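Workshop Tips: House Rules for the Robot Picking Bench
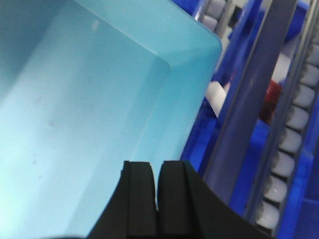 Last changed: Apr 25, 2019

I keep these rules taped inside the cabinet door at Nerkgate, where they are ignored at a distance of arm's length. Putting them on the web at least means they can be ignored from other towns. They cover a small bench with one arm, a two-finger gripper, plastic bins, and roller track, which is about as much automation as a workshop can hold before somebody wants a mezzanine.

None of this replaces the manual or the safety standard your machine was built to. If those disagree with me, they win. If your insurer disagrees with all of us, the insurer wins, and will send a letter.

Bins

Look in the bin before you call it empty. Then look from the other side. A shiny blue floor under a bench lamp will have a white patch at one end and a dark patch at the other, and small parts are very good at lying in whichever one you skipped.

Wipe bins out at the start of a shift. Specks and smudges matter more to a camera than they do to you. We once spent most of an afternoon teaching the system to leave a grease spot alone. A rag would have done it in one pass.

Use dish soap and water on plastic bins. Solvent cleaners can cloud or craze them, and the label on the spray bottle will say so in type you need the camera to read. Dry the bin before it goes back. Drops of water catch the light and look like hardware.

Pick one bin color for each job and stay with it. Avoid putting blue parts in a blue bin. I know it looks nice.

Smooth floors are easy to clean and easy to slide on. If round parts keep drifting into the corner, lay a thin matte liner down and fix its edges flat. A curled liner edge is something to grab, and it will be grabbed.

Rounded corners are kinder to fingers of both sorts, but don't teach a pick point right up against the wall. Leave clearance for the full width of the gripper, which gets wider as you go up from the tips. Everybody measures the tips.

Any bin with a cracked rim goes out of service the same day. It does not go to the shelf over the sink, where 8 of them are currently enjoying retirement.

Rollers and rails

Spin every roller by hand with the arm locked out. It should turn freely and stop without a grinding noise. One stiff roller can turn a tray sideways, and a sideways tray will be reported to you as a software problem.

Keep rags, sleeves, cord, and lanyards away from the track. The gap between two rollers is exactly the size of whatever you are wearing.

Parts that fall between the rails stay there until the arm is stopped and locked out. This is the rule people break most, usually while saying "I'll just." Cengiz Ağca had a sign made that says NO JUST. It hangs over the bench and visitors take it for philosophy.

Sweep under the track with a long brush at the end of the shift. Sort what comes out. Good parts go to inspection, not straight back to a bin, however clean they look.

Check rail fasteners on the first working day of every month and write it in the book. If you tighten one, write down which one. "Tightened the loose one" was a real entry in April and has not helped anyone.

Gripper fingers

Wipe the fingers with a dry, lint-free cloth before the first run. Check the faces for nicks and anything stuck on. Look at the gap between the tips while you're down there: with the gripper closed, it should match the setup sheet for the job.

Replace fingers in pairs. The old one always looks fine until you stand it next to the new one, and then you wonder how it ever picked up anything.

Dark fingers with a dull finish are a good choice if the camera rides on the wrist. Polished ones bounce light straight back at it. Please don't improve them with reflective tape, as was once proposed over a lunch break for reasons of visibility.

Never put your hand between the fingers to see how strong they are. Use a gripper gauge. We have one. It's in the second drawer and has hardly been touched, which tells you how people have been finding out.

Light

Fix the lamps in place and mark their feet on the bench with a paint pen. Most of our bad days began with someone moving a lamp to read something.

Aim the light from the side, with a diffuser, and check for glare with a bin in position. Checking glare on a bare bench tells you about the bench. If there's a window, cover it. The sun has never once followed our setup sheet.

Stopping, locking, and other unpopular activities

Do a risk assessment before the first run, and again whenever you change the fingers, the speed, the layout, or the part. A robot sold as safe to work beside can stop being so the moment you hand it something sharp. What counts is the whole job, including the thing being carried.

Test the emergency stop at the start of each shift. Press it during slow motion, see that the arm stops, reset it properly, and log it. Keep the button where a person can reach it without leaning across the track. Ours spent its first season behind the coffee maker.

An emergency stop is not a lockout. Before cleaning, clearing a jam, or changing fingers, shut off power and air, let stored pressure out, hang your own lock and tag, and then try to start it. Each person working on it hangs a separate lock. Your lock comes off by your hand.

Run every new program at reduced speed first, with one person on the pendant and no other person inside the tape. Two people offering advice from outside the tape is the legal maximum at Nerkgate. I set that one myself.

The log

Write down the date, the job, the program version, the stops, and what you did about them. Pencil is fine. Our book is an Eltow ledger with 147 pages, of which the first 52 are in handwriting that can be read.

If the same stop turns up 4 times, quit clearing it and find out what's wrong. Call it a fault in the book, too. "Being moody" is not a fault code, and I have checked the list.

Changes to these rules go in the tray by the door, signed. Unsigned suggestions about my spelling of "pendant" have been noted, and it's fixed now.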